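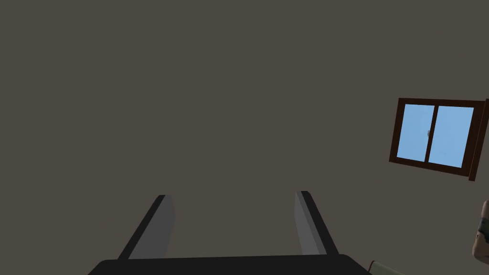

*Gripper, open position*

## 4. Setting up an artist profile

Cleken keeps one profile for each singer, band or actor you cover. News items, tour dates and photo credits all link back to it, so create the profile before you post anything else.

1. Open **People** and select **New profile**.
2. Type the stage name in **Display name**. Put the birth name in **Also known as**.
3. Choose a main field: music, film, TV or sport. A second field can be added later.
4. Write the short bio. The limit is 500 characters, with spaces.
5. Under **Relationships**, pick a status. Leave it at *Not stated* unless you have a published source to paste in the box.
6. Select **Save as draft**.

> **Note:** Names with accents are stored as typed. A search for "Pana" will still find the singer Pană.

### 4.1 Merging duplicates

Two writers will sometimes start the same profile. To merge them:

1. Open the older profile and note its number (for example, 651).
2. Open the newer one and select **Merge into**.
3. Enter the older number and check the name that appears.
4. Select **Merge**.

> **Caution:** A merge can't be undone. Bios are not combined - the text in the older profile is kept and the other is deleted. Copy anything you need first.

### 4.2 Who can publish

Writers can save drafts. Editors can publish, and can lock a profile during a breaking story. In the sample site, Mhairi Matheson is set up as an editor and Lewis Morrison as a writer.

If **Publish** is grayed out, check that the bio has a source and that the profile isn't locked. Error 1518 means the source link is missing or badly formed.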